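Subject: Re: [relloria-bakers] Starter smells like nail polish remover?

Hi all,

Oh, I love this question, and I'm so glad it came up before the summer heat really gets going!

> I've been feeding my rye starter once a day since May and it
> was lovely until last week. Now it smells sharp, like nail
> polish remover, and there's gray water on top by lunchtime.
> Is it dead? Should I throw it out? I'm in an upstairs
> apartment and the kitchen gets pretty warm.

Please don't throw it out! That smell is a hungry starter. In a warm kitchen it eats through its flour in a few hours and then sits there all day complaining. Pour off the gray water (or stir it in, I do both), keep one spoonful, and give it four or five spoonfuls of fresh flour and enough cool water to make a thick paste. Do that morning and night for three days and I'd bet you a loaf that it comes back sweet.

The spoonful is the part people resist. I did too. I used to keep half the jar every time and wonder why it was sour by noon. The less old starter you carry over, the longer the new flour lasts — in July I keep hardly more than what sticks to the glass.

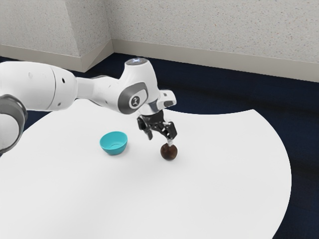
*Small teal bowl, white tabletop.*

A few more things from my own notes, in no order:

- Rye goes faster than white flour. If you can't feed twice a day, switch half the rye to plain bread flour until September.
- Cold water helps more than you'd think. Mine comes straight from the fridge all summer.
- Pink or orange streaks are a different matter. If you see those, out it goes, jar and all.

On flour, I've been using the Vuden rye from the mill store on the Clito road and it's fantastic, so much more smell to it than the supermarket bag. The Sakalauskas recipe in our list archive (message 547, search for "black rye") was made for it, I swear. 60 grams of starter, overnight on the counter, and in this weather I'd cut that to half and start it right before bed.
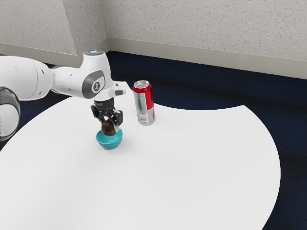
*Same bowl, with a red and silver can on the right.*

Also, does anybody bake in the evening to keep the house cool? I've started putting the dough in the fridge after shaping and baking at 9 pm with all the windows open. The crust is the best I've had all year, blistered all over, and the crumb is a little tighter but I like it that way for sandwiches.

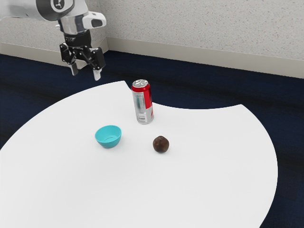 If you go the fridge route, slash it cold, straight out of the basket. It's so much easier than fighting a warm floppy loaf! I give mine five extra minutes with the lid on.

Do write back after a couple of days and tell us how it smells. And if you end up with too much discard, message 737 is the cracker thread, with the caraway ones. I've got a batch to make tonight.

Happy baking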